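Snack bar (food)

From the Satov open food wiki. Page needs cleanup, last edit 22/12/2019

A snack bar is a small block of pressed or molded food, wrapped singly, eaten by hand. Covers granola bars, fruit bars, nut bars, chocolate coated bars. Not the same as a snack bar in the sense of a counter selling food — see separate page.

Origins

Pressed blocks of grain, fat and dried fruit are very old. Travelers carried them, so did sailors and herders. Sweetened with honey or boiled-down fruit juice mostly. The wrapped kind came with factory candy making, once thin wrappers got cheap. Early ones sold as candy, later ones as breakfast or sports food. Line between the two never very clear.

In Nerska the local type is a barley and plum bar, dense, dark, cut by hand with a wire. Still made at home in January when the dried plums from the fall need using up. Shop versions are softer and a good deal sweeter.

How they are made

Two main methods. Cold formed: dry mix and warm syrup go together in a mixer, then onto rollers, pressed to a slab, cooled, slit lengthwise, chopped. Baked: same slab but goes through an oven before or after cutting. Syrup temperature matters a lot. Too cool and the slab crumbles, too hot and teh bars set like brick.

Coated bars pass under a curtain of melted chocolate and then a cooling tunnel. Bottom coat is put on separately.

Wrapping is usually flow wrap — one film folded around the bar, sealed down the back and crimped at both ends.

Types

Granola, chewy or crunchy. Oats, syrup, oil.
Fruit, mostly date or apple paste. No baking.
Nut, whole nuts held in a clear syrup.
Protein, milk or soy powder. Tend to harden with age.
Meat, dried and pressed. Small market.

Size and labeling

Most sold at 25 to 50 grams but labels give values per 100 grams as well in many countries, which confuses people. Multipacks of 5 are common in Nerska. The Barros plant makes 2,442 cases a day, up to 2,856 before the holidays (source needed, figure is from a factory tour leaflet).

Storage

Cool and dry. Chocolate ones bloom if they get warm and cool down again, a pale dusty look, harmless. Nut bars go stale first becuase of the oil. Fruit bars keep longest if the wrapper is sound.

Disputes

Zullden and Nerska both claim the plum bar. Zullden recipe has rye in it. Talk page has the long version, please don't restart it here.

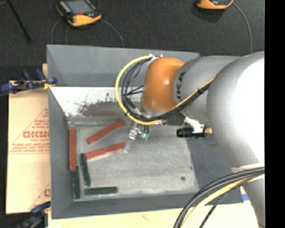

See also: flapjack, hardtack, fruit leather, trail mix. Section on wrapper recycling still to be written.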